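Subject: Re: [plumbing-list] Slow drain after swapping in double bowl, Benham unit

> On the Benham unit, both bowls tie into one trap with an end outlet
> kit. Left bowl drains fine. When the right one is emptied, water
> backs up in the left and sits there. Trap is clean, I had it apart
> twice. Is the 2 inch stub-out in the wall too high, or is it the kit?

Check the height before buying anything. Measure from the finished floor to the center of the stub-out, then from the floor to the bottom of the deeper bowl. If the trap outlet has to climb to meet the wall, you have standing water in the horizontal arm and the other bowl will take whatever the arm can't. We had this at Tonby, where the old sink was shallow and the new one put the tailpieces well below the old line. Opening the wall and lowering the stub-out fixed it.
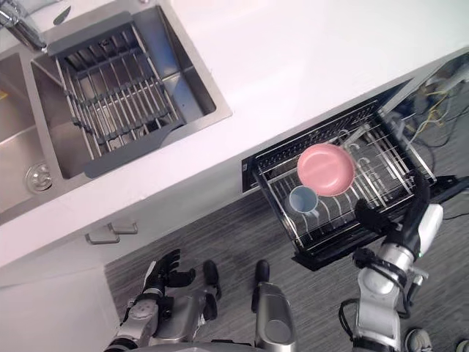
If the height is good, look inside the tee. The Derneo end outlet kit has a baffle that is supposed to turn the flow down. In the older version the baffle can be put in upside down and the nut will still tighten over it. With the baffle reversed, the flow crosses straight into the other bowl, so it matches what you describe.

Slope on the horizontal arm should be 1/4 inch per foot toward the trap. More than that doesn't help. Use a short level on the pipe itself, as the cabinet floor is rarely true.

Also check the vent. Fill both bowls, pull both stoppers, and listen. Gurgling after the bowls empty points to the vent, and no work under the sink will change it. 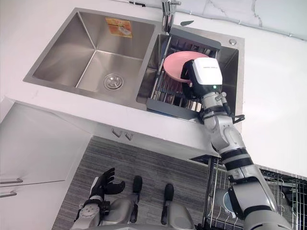 Double bowl, left-hand drain.

On the part number: Baloch lists the replacement baffle separately, item 49, sold singly or in bags of 100. Get the single. The washer is not included.

Please post the two height measurements when you have them, and say whether the dishwasher hose goes in above or below the tee.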